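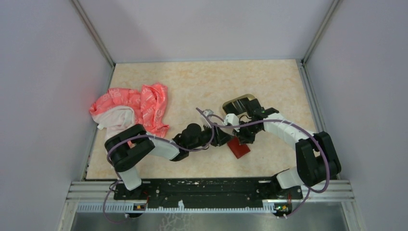

Mimstead Department of Textiles and Home Studies

Chapter 6. Folding Soft Goods

Pink printed cloth, bunched up, paler layer tucked under it. Start there. Before any fold -- find the edges. Then a corner. Shake out, lay flat, smooth from the middle outward.

Terms for this chapter: lobe, fold line, selvage, hem. Learn them befor the lab. Poonam Dhillon's fold chart is on p. 3 of the workbook, bring it.

Small tabs and lables go inside -- always. Thirds first, halves later.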